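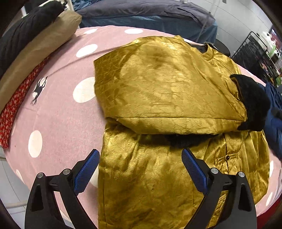 Veste dorée à col mandarin et poignets de fourrure noire, une manche déjà rabattue.

Asmont : les costumes de scène regagnent leurs malles

31 juillet 2020 – Quel plaisir de revoir tout ce satin au grand jour ! La troupe Eren range cet été son vestiaire au complet, soit 123 pièces sorties des malles en juin, aérées puis repliées une à une dans la petite salle de l'Ostotel.

La veste dorée est sans doute la plus belle de la série. Le tissu chatoie, tire sur l'olive par endroits, et la boutonnière à brandebourg, cousue dans le même satin, mérite qu'on s'y attarde. Pour la plier, on l'étale sur un drap propre – ici le rose à gros pois blancs –, on ramène les manches en travers et on laisse la fourrure dépasser sur le côté, sans l'écraser. Une feuille de papier de soie entre chaque pli, et la voilà prête !

Quatre malles sont déjà pleines, il en reste sept. Les costumes reprendront la route pour deux représentations à Stitthorpe, où la veste ouvrira le deuxième acte. Les habitants qui possèdent du papier de soie non acide peuvent le déposer à l'accueil de l'Ostotel.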